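9 Jul 2025

Feet up, boots off, one blister the size of a quarter. I have the bottom bunk tonight because Guðlaug Bundgaard traded with me, and I am going to write until the lamp gets complaints.

So today was the Plinditz transects, finally. We've been hearing about them since the March orientation and I had built them up into something enormous in my head, and really it's a hillside. A lovely hillside! Sagebrush and bunchgrass and then that weird bald stripe where the old sheep road went through. Þórey Kragh, our soils instructor for this leg, had us laying tape by seven in the morning, and she walks uphill the way other people walk to the mailbox. My partner was Tove, who calls out plant names faster than I can write them. I have a whole page that just says "bluebunch, bluebunch, bare, bluebunch, bare, litter, bare" and then a smear where I sat on it.

We got 18 lines done before lunch and then the wind picked up and took somebody's data sheet clear over the fence. Eyvindur went after it — over barbed wire, in shorts — and came back with the sheet and a long scratch and a good deal of dignity. The plot markers up there are old metal stakes with numbers stamped in them, and ours was 1372. I want to remember that one because we spent forty minutes looking for it and I was standing next to it.

In the afternoon we drove down to Cundness to meet a rancher, Grethe Baldursdóttir, whose family has run cattle on the Lūse allotment since before her mother was born. I'd expected to come away with a side. She talked for two hours at her kitchen table about permits and creek fencing and what hay costs now, and she was funny and tired and sharp, and she has read every management plan we've been assigned plus the appendices. She told us the creek was in better shape when she was ten. Then she told us part of that was her own father's doing and part of it was just wetter years, and she couldn't tell us how much of each. I wrote that down word for word as best I could.

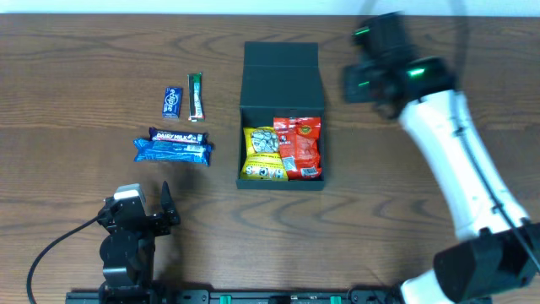

What did the creek fence do? It kept the cattle off the lower bank and pushed them all up to the spring, so the willows came back in one place and the mud got worse in the other.

I keep turning that over. Tove thinks the agency should have piped water to a trough up top before a single post went in, and Eyvindur thinks it would have been held up in review for years and the bank would be gone by now. They argued about it the whole way back in the van, very politely and then less politely, and I mostly looked out the window at the irrigation pivots going around. I think I agree with Tove. Ask me again after the reading.

The reading! It's the Sastance water compact, the 2000 version, and I am only through the definitions. Paper outline is due in 3 days and mine currently says "fences???" with a box drawn around it. Þórey says to start from one place you've stood in and work outward, so maybe it's the spring, mud and all. I need to ask her whether we can go back up and run a couple of lines there, if the van is free.

Guðlaug just asked how long I'm going to be scribbling. Wake-up is at five thirty and I still have to tape this heel.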